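About Us - Clidell Table School

Who we are

Clidell is a small school of home cooking and table service. It was started by Octavian Ursu and Rodica Cârstea in the back part of the Cârstea family shop, where they had one sink, one long table and 12 chairs which did not match. The first course was in April and only five people came. Today we have had 306 students, and many of them return for a second course with a sister or a neighbor.

Our students are adults who did not learn these things at home, or who learned them in another country and want to know how it is done here. I am one of those. My name is Banafsheh Nouri, I came to Clidell as a student and now I write the pages and teach the breakfast course.

What we teach

We begin with the table, before any cooking. A student learns which dish is for which food, where to put a mug so that the elbow does not meet it, and how to serve fruit so that it stays nice until the last guest. We use normal food from the normal store. Expensive plates are not necessary, and ours are chosen because we can buy the same ones again when they break. 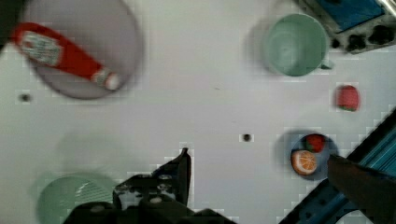
Ketchup, a green mug, strawberries and an orange slice on our white table.

The breakfast course has four evenings. The small bowl is the subject of the first one, and students are often surprised that we can speak so long about a small bowl! Margaux Tanguy teaches the cutting of fruit. She asks for slices that are even, with the peel left on, and she is strict about this. The sauces come on the second evening, together with eggs and potatoes.

Washing and putting away

The second half of each lesson is for cleaning. Jannik Thiele is responsible for this part and has written a short booklet about it, "The Mivovau Way," which every student receives. Mivovau is the name of his grandmother's house, and the rules are mostly hers. Scrape first, wash glasses before greasy things, change the water when you would not put your own hand in it. Jannik also has a chapter on surfaces with many small holes. He likes a soft brush for these, used in small circles, and then a look against the light.

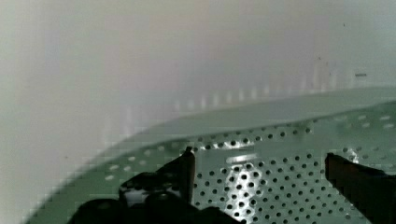
Perforated metal, with light showing through some of the holes.

Where we are now

We have moved one time, to the Watance building, where we have 173 square meters and a proper pantry. The shop of the Cârstea family is still open, and we buy our flour and tea there.

Courses are in English. If your English is not yet strong, please come anyway, the teachers speak slowly and show everything with the hands. Aprons are lent by the school. Please bring closed shoes and a box with a lid for the food you take home.

To ask for a place, write to us with the contact form or leave a note at the front desk of Watance.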